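Blog > Automation > Reviews

Three weeks with the Luvine picking kit

In my last post I promised to write about the Luvine kit after I have used it for more than one afternoon. Now it is three weeks, so I can say something more fair.

First, what you buy. Luvine sells a software package with a small computer, a calibration plate and a support contract. The arm is not included, you must bring your own. The software looks into a bin of mixed objects and decides where to grasp. The seller, Trevor Cloutier, told me on the phone that I would make the first pick in 30 minutes. For me it was closer to an evening, mostly because I had an old version of the network settings from my Lomel trial and did not notice it.

I wanted to test it with difficult things. Many demo videos show only boxes of the same size, and my customers do not have such a nice life. So I chose hand tools, kitchen spoons and toys, all together in one gray bin.
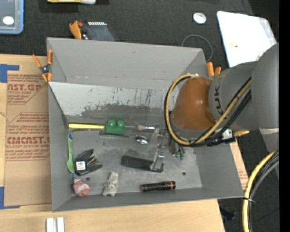 Do you need to train the software for each new object? It works with unknown objects from the first day, but you can add your own examples, and for thin metal parts I recommend to do it.

The thin parts were my biggest problem. With a flashlight or a toy block I had almost nothing to complain about. A shiny spoon is another story, and it becomes worse when it lies close to the wall of the bin. I made 306 picks before I added my own examples and I wrote every failure in a notebook. Most of the failures were metal.

The manual is good in the first half and then becomes very short. The chapter about cable routing is one page. I asked Wiremu McKinnon, who installed the same kit at Worska last September, and he sent me his notes, which helped me more than the manual. Thank you, Wiremu!

About the price I am not sure yet. The support contract is paid per year and includes 3 remote sessions, and I have already used two of them. If you pick only one kind of part, I think the Santoso package is enough for you and it is easier to learn. For mixed bins I would stay with Luvine.

Next I want to let it run for 1000 picks without touching the settings. I will post the table from my notebook when it is finished.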